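Answers to the questions we get most at Kornero, a shared workroom at Prorkholm. Last revised February 17, 2025 by Védís Hviid.

## Keyboards

**Do I need a special keyboard cleaner?**
I doubt it. I've tried the gels, the putties and a tiny vacuum that sounded busy and picked up very little. A soft brush and a barely damp cloth do the same work for less money. Unplug the keyboard first.

**Full-size or compact?**
Full-size, if you type figures all day. People tell me a compact board will cure a sore shoulder. Perhaps it will, but I'd try moving the chair before buying anything. Ours are full-size and black, and they lie flat on the table.
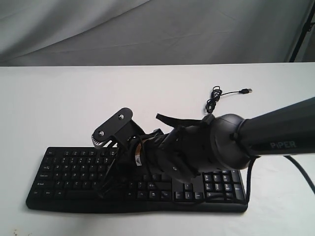 *Black full-size keyboard on the white tabletop.*

**Should I use the little feet at the back?**
Makers have fitted them for years and plenty of people flip them up without thinking. Try a week flat. If your wrists complain, put them up again.

**Can I bring my own?**
Yes, with its own cable. We keep 6 spares in the Østergaard cupboard and they are for people who forgot theirs, so please put them back.

## Table and backdrop

**Doesn't a white table show every mark?**
It does. I argued against white in September and lost. I'll admit that crumbs are easier to find on it — whether anyone then wipes them up is another matter. Cloths are under the sink.

**Why is the cloth behind the table creased?**
It's grey fabric, hung loose, and loose fabric folds. One member swears by a "wrinkle release" spray. I watched 20 minutes of spraying and saw a damp cloth with creases in it. A steamer does better, though the folds come back once it has been packed away. If you want a perfectly smooth background, bring card.

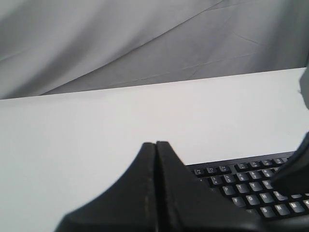 ## Booking and the building

**How long can I have the table?**
Two hours, or 10 if you take the Trano day rate. Clear your things off at the end.

**Is the building really from 1911?**
So the plaque says. The plaque is a good deal newer, and I've yet to see a document that backs it up.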